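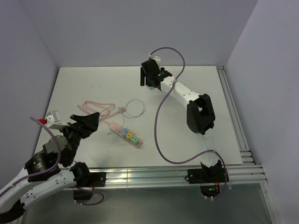 So I've finally given up on the front lawn. We moved to Trenness five years ago and every summer since I've poured water and money into that sad yellow rectangle, and by August it always looks like a doormat. This year the August water bill came to $331 and I stood in the kitchen and said a word my mum wouldn't like.

Heather Galbraith from up the road had hers ripped out ages ago and put in native grasses and a heap of kangaroo paw (I mean Canadian readers will laugh, but ours get through winter in pots in the garage). She gave me 13 plugs of blue fescue in an old ice cream tub and told me not to fuss over them. I fussed over them. Two carked it anyway.

The rest are in along the path now, with yarrow behind and a strip of creeping thyme where the dog likes to lie — she's flattened it already, bless her, and it smells gorgeous when you step over her to get the mail. I got the mulch from Udum, delivered, and the bloke tipped the whole load across the driveway so I couldn't get the car out until I'd barrowed it all round the back. My shoulders were cactus for a week!

I still want something tall for the corner by the letterbox. My sister says a smoke bush, my neighbour says anything but a smoke bush, and I've got a soft spot for a serviceberry if I can find one under my price. If you've grown one in clay, please tell me how it went, colour in autumn especially.

Posted Nov 2, 2023

Contact | © 2023 | Back to top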